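Week 6 notes: Comparing parallel-jaw fingers on small glass objects

Course convenor: Pejman Fallahi
Lab supervisor: Ezequiel Barrera
Rodcombe bench lab

Read these notes before your lab slot and bring the week 5 calibration file with you. If your group hasn't finished calibration, see Ezequiel first. You won't be able to log valid opening widths without it.

1. Background

Last week we covered contact models: point contact with friction, soft finger contact and line contact. A flat rigid finger closing on an upright cylinder gives, to a first approximation, a line contact on each side. Two opposed line contacts resist tilting in the plane of the fingers fairly well. They are weak against rotation about the axis joining the two contacts, and that is the motion you'll see most often when a jar is gripped well above or below its centre of mass.

Padding changes this. A compliant pad spreads the line into a patch, and a patch can resist a twisting moment about its normal. The cost is position accuracy. The pad deflects under load, so the commanded opening no longer tells you the object's width directly.

2. Finger sets

You will compare two sets. Set A is the plain flat finger. Set B is the same finger with a silicone pad bonded to the inner face. Both mount on the hand-held tool and on the arm, so a grasp demonstrated by hand can be replayed without changing the geometry at the object.

Check the finger screws before each run. A loose finger shows up in the log as a slow drift in closed position, and every year at least one group reports it as pad wear.

3. Task

The task is to take one jar from a rack, lift it clear, hold it, and return it to the same place. The rail and the neighbouring jars limit your approach directions, so plan the approach before you think about grip force. Most failed trials in this exercise come from a finger touching the next jar on the way in. 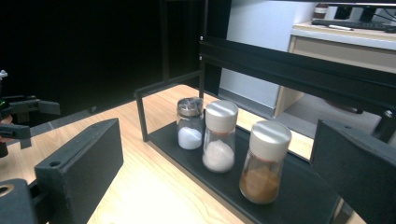 Choose an opening that clears the target on both sides with the smallest margin you can repeat reliably. Opening the jaws fully is a bad habit in a crowded rack. With three jars standing in a row, the space available to the outer face of each finger matters as much as the space between the fingers, and you need to include the thickness of the finger in your sketch.

Think about grasp height as well. Glass, metal and plastic have different friction against the same finger. A grasp that straddles the lid and the body will load one before the other, particularly where the cap is wider than the glass beneath it. Pick one surface and stay on it. The contents also shift the centre of mass: a jar filled only at the bottom carries its weight low, so a high grasp leaves it hanging like a pendulum. That is stable while lifting, but it swings if you stop abruptly.

4. Procedure

Zero the gripper with the jaws closed.
Fit Set A and run 20 trials on one jar.
Keep the approach direction the same for all of them.
Hold each lift for 5 seconds.
Record the commanded opening, the measured opening and the outcome.
Fit Set B, zero again and repeat.

Use the outcome codes from the Dernorex sheet: clean, slip, tilt, neighbour contact, drop. If a trial earns two codes, enter the one that happened first. Don't delete failed trials. If the camera view was blocked at the moment of contact, keep the trial and flag it.

5. Camera view

The wrist camera sees both fingertips for most of the approach, but clear glass is a difficult target. Reflections along the curved sides move as the camera moves, and a tracker that follows them will report motion where there is none. Caps and lids are usually better features. Shiny metal lids have the same trouble as the glass, so check your tracked points by eye before trusting them.

6. Write-up

Two pages at most, with one plot of measured opening against trial number for each finger set. State which set you would choose for this rack and what you would give up by choosing it. Reports go to Reinhold Schwerdtfeger's tray outside room 453 by 5 pm on the day before your next lab.

Reading: Tapia course reader, chapter 6, sections on friction cones and compliant contact. Skip the derivation at the end of the chapter. We will do it in class.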